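FOR IMMEDIATE RELEASE

Grokgate Opens Entries for the Ulside Small Shelters Contest

ULSIDE – I've been wanting to write this one since last winter, and now I finally get to! Grokgate, my little model-making shop on the Uklow side of the river, is opening entries for the Ulside Small Shelters Contest, and anyone who can cut, fold, glue or stack is welcome to join in.

The idea is super simple. You build a tiny shelter. It can be a cabin, a bus stop, a beach hut, a chicken coop, a treehouse (please, somebody do a treehouse), or something that has never existed anywhere. It has to stand up by itself and it has to have a way in. That's pretty much the whole rule book, although there is a one-page sheet at the counter for people who like to have things in writing, and I know there are plenty of you.

If you came to our bridge contest in the spring, you'll remember how packed the shop got. People were leaning over the paint racks to see the judging, and one bridge made from breadsticks had to be moved to a higher shelf on account of a very interested beagle. So this time we're going bigger and using the old seed hall at Warraich, which has proper daylight, a ramp at the side door and a coffee counter that stays open the whole time. I walked through it last week and couldn't stop grinning.

The prize pot is $1000, put up by Grokgate and split between the adult and junior groups. Juniors are anyone up to high school age. There's also a $50 store credit for the best use of something that was headed for the trash, which was my favorite category last time by a mile – cereal boxes, broken blinds, a whole roof made out of zipper teeth!
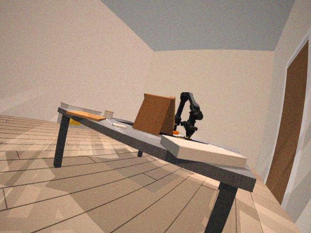

A brown, tent-shaped structure on a long gray table. Computer rendering.

Now, materials. Use whatever you like, as long as it doesn't drip, rot or catch fire. Balsa and basswood are the usual picks, and we'll have bundles of both by the door, but card works great and it's a whole lot cheaper. If this is your first build, I'd start with thick card and plain white glue, and give the glue a full night before you pick anything up. I say this as a person who has ruined more roofs than I'd like to put in a press release.

For anybody who wants a hand getting going, we're running free build evenings at the Uklow shop all through September, starting at 6:30 p.m. Bring your own knife if you have one you like. We have cutting mats, clamps, sandpaper and a big box of offcuts you can dig through for nothing. Kids are very welcome with a grown-up.

Entries close at the end of September. You can drop your model at the shop during normal hours or bring it straight to the seed hall on the morning of the show, when doors open for builders at 9 a.m. The public can come in from noon, and it's free to look around. Judging starts at 2 p.m. and I'm hoping to have the ribbons out before the coffee counter runs out of pie.

It's free to enter, too. Forms are at the Grokgate counter, at the Ulside library desk and at the Warraich post office. If you'd like to display a model without having it judged, just write "show only" across the top of your form.

Models can be picked up right after the ribbons, or from the shop any time in the following week.

About Grokgate

Grokgate is an independent model and craft store in Uklow. We sell wood, card, paint, glue and tools, and we host build nights and contests for all ages.

Press contact: Call in at the Grokgate counter in Uklow during store hours. Reporters are welcome at the build evenings, and yes, you can make something while you're there.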